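March, notebook, marker pose / segmentation work

Carrying on from the last entry. The pose pipeline (Skemus, branch `fid-smooth`) still gives a jump in gripper yaw whenever a cube goes from two visible faces to one. I had blamed the smoother. After today I think the smoother is fine and the fault is further up, in how we pick between the two PnP solutions when only one face is seen.

What I checked, in order:

- Reran the detector with corner refinement on and off. Same jumps, same timestamps.
- Replaced the smoother with a pass-through. Jumps are bigger but in the same places.
- Logged both PnP solutions and their reprojection error. At the jumps the two errors are nearly equal and we take whichever is lower, so we flip.

The head view is the one that matters for this, since both cubes have to be tracked from it while the hands are out over the table.

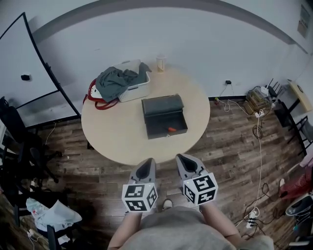 *Isla Leckie, perception bench, Femesbridge. Read and initialed by L. Nisbet.*

The fix I'm trying is small. Keep both solutions for any single-face detection, score each one against the predicted pose from the last good two-face frame, and only fall back to reprojection error if the prediction is older than 16 frames. Sketch:

```
if n_faces == 1:
 cands = solve_both(corners)
 if age(last_multi) <= 16:
 pose = min(cands, key=lambda c: rot_dist(c, predict(last_multi)))
 else:
 pose = min(cands, key=reproj_err)
 flag(pose, "weak")
```

The `flag` call is new. Planning code can then ignore weak poses or interpolate across them. Before this everything came out with the same confidence, and Lachlan's retargeting step had no way to know that a given frame was a guess.

Ran it over the 318-episode test set. Yaw jumps above the threshold went from 88 to 4. I looked at all four. Three are fast wrist turns where the prediction itself is bad, because it assumes constant angular velocity. The last is a left/right mix-up: the grippers crossed and the detector gave both cubes the same parent. That one is a different bug and I've opened a ticket for it.

Things that did not help:

- Raising the detection threshold. Fewer jumps, but only because there were fewer detections.
- Median filter over yaw. Hides the flip and puts a lag on every fast motion. Don't bring this back.
- Undistorting the full image before detection. Slower, and no better than undistorting the corners alone. Reverted.

Second half of the day went to the hand view. The Jandeck segmenter has to label the cloth, the basket and the tabletop as separate regions so that the planner can propose a grasp on cloth only. Flat dark cloth on a pale table is easy. The trouble is cloth against basket, where the mask creeps over the rim and takes in a piece of the white plastic. The same fabric then gets split in two wherever a perforated side shows through, and the planner treats the pieces as separate items.

The other problem is our own hardware. The near gripper takes up the lower half of this view, and the other one comes in from the right with its cube and camera. Both are gray, and the cloth is dark gray.

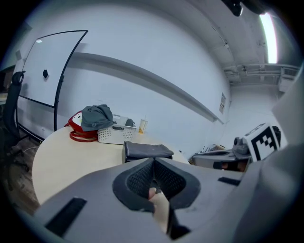

**Can the gripper be masked out with one fixed polygon?**

Only the near one. Its housing stays put relative to its own camera, so a polygon drawn once per unit is enough, with a few pixels of margin. The second gripper moves through the view and needs a projected mask, which means taking its pose from the cube tracker and rendering the CAD outline into the image each frame. If that pose is flagged weak, dilate the mask and carry on.

So the two halves of the day are linked after all. A yaw flip in the tracker puts the projected mask in the wrong place, and then part of the real gripper gets offered to the planner as cloth. I went back through the bad grasp proposals from the Pisharody runs and several of them line up with the flips. I had filed those under segmenter errors. Moved them.

Lachlan's comments, copied from the margin:

- Wants the weak flag stored per frame in the episode file, not only in the log. Agreed, done.
- Thinks 16 is too long at the lower frame rate. Probably right. Should be a time, not a frame count. Changing it to milliseconds in the config.
- Asks if the fixed polygon survives a fingertip swap. I don't know. Check after the next swap and redraw if needed.

To do:

- [ ] Merge `fid-smooth` once the config change passes
- [ ] Swap constant angular velocity for gyro rates in `predict`
- [ ] Left/right parent bug (ticket open)
- [ ] Rerun the segmenter with the projected mask on, same episodes, same seeds
- [ ] Try merging cloth regions across the basket wall before grasp proposal

Rerun is queued on the second machine, output going to `skemus/out/mask_proj`.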